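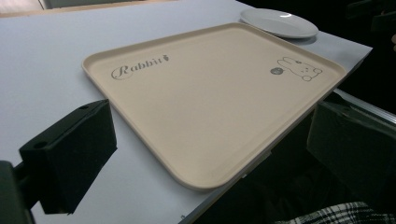 Michailidis opens second tableware lending shop in Plondton

Families, schools and clubs can now borrow plates, trays and cups by the week

PLONDTON, March. Michailidis, the household goods company from Grinunby, has opened its second lending shop for tableware. The new shop is in the old post office building in Plondton, next to the bus station, and it is open to all residents of the town and of the villages near it.

In the lending shop people do not buy the things for the table. They borrow them for one week, two weeks or a whole school term, and then they bring them back. The shop has plates, bowls, cups, serving dishes, cutlery and trays, for adults and for children. The smallest loan is one piece. The largest loan until today was made in Grinunby, where a choir borrowed plates and cups for 189 guests at its summer dinner.

The first shop opened in Grinunby last spring as a trial. The company expected that mostly clubs would come, for their parties. Clubs did come, but more than half of the loans were made by families with small children. Many parents wrote on the return cards that children grow out of their first plates and trays very quickly, and that the cupboard at home is already full. Other families borrowed a set for the visit of grandchildren, or for a holiday flat where the kitchen had only adult plates.

In its first year the Grinunby shop registered 351 households. Roughly 10 of every hundred loans were extended by one more week, mostly in the school holidays.

How the loan works

A household registers once, in the shop, with a proof of address. The registration is free. After this the member chooses the pieces from the shelves and takes them home the same day. For a small loan no reservation is needed. For a party or a school event the company asks to reserve in good time, by telephone or at the counter, so the shop can prepare the boxes.

The price is counted per piece and per week, and it is written on the shelf. Children's pieces cost half of the adult price. Schools, nurseries and public libraries in Plondton pay nothing for the first loan of each term.

The pieces must come back clean of food, but they do not have to be perfectly washed. Everything that returns is washed again at high temperature in the washing room behind the shop, dried, and checked by hand before it goes back on the shelf. If a piece is broken, the member should please tell this at the counter and bring the parts if possible. The first broken piece in each loan is not charged. For further pieces the member pays the price of replacement, which is shown on the loan paper.

Pieces that are scratched but still good are not thrown away. They go to the lower shelves, where they can be borrowed at a reduced price for picnics, painting afternoons and garden parties. Several nurseries in Grinunby use only these shelves and are satisfied with them.

A larger part for children

The shop in Plondton has more space than the one in Grinunby, and the company has used it mostly for the children's part. Trays and plates with animals are placed on low shelves, so that children can choose by themselves. In Grinunby it was seen that a child who has chosen the tray is also more willing to carry it to the table. For this reason the sets are not fixed. A family can take a tray with one animal and a cup with another one, and can change them at the next visit without extra cost.

There is also a small table where parents can sit with their children and try the size of a tray or the weight of a cup before they take it home. Parents of children who have difficulty with eating or with holding things are welcome to use this table as long as they wish. The staff can show pieces with a higher rim, with two handles or with a heavier base.

Cooperation with Eltance

The washing room was planned together with Eltance, a workshop in Plondton which trains young people for jobs in kitchens and laundries. Trainees of Eltance will work in the washing room on weekday mornings, under the guidance of an experienced colleague. They learn how to sort, wash and check the pieces and how to keep the loan register. The training places are paid from the first day.

Michailidis and Eltance have agreed on the cooperation for 2 years. After this time both sides will look at the results and decide if it can be extended.

What the company asks from the town

The shop accepts used tableware from residents if it is whole, has no cracks and is safe for food. Especially needed at the moment are soup bowls, large serving dishes and children's cups. Knives and glass bottles cannot be accepted. Larger donations, for example from a closed canteen, should be announced before by telephone. Pieces that do not suit the shop are offered on a table at the entrance, where everybody can take them for free.

Opening hours and opening day

The lending shop in Plondton is open from Tuesday to Friday from 9 in the morning until 6 in the evening, and on Saturday until 1 in the afternoon. Returns are possible also outside these hours, through the return door on the side of the building, but only for pieces packed in the boxes of the shop.

On the first Saturday there will be an open morning with tea and cake. Visitors can see the washing room, register their household and borrow the first pieces. Children can decorate a paper place mat and take it home. The entrance is step-free, and there is a place for prushchairs inside the door.

About Michailidis

Michailidis was founded in Grinunby as a shop for kitchen goods and still sells pots, pans, table linen and tableware in its main store there. The lending shops are run as a separate department with their own staff. Income from the loans is used for the rent, the wages and the buying of new pieces.

Contact for the press

Journalists who want to visit the shop or the washing room are asked to contact the press office of Michailidis in Grinunby. Visits are possible on weekday afternoons, when the training is finished. Information about the training places is given directly by Eltance in Plondton.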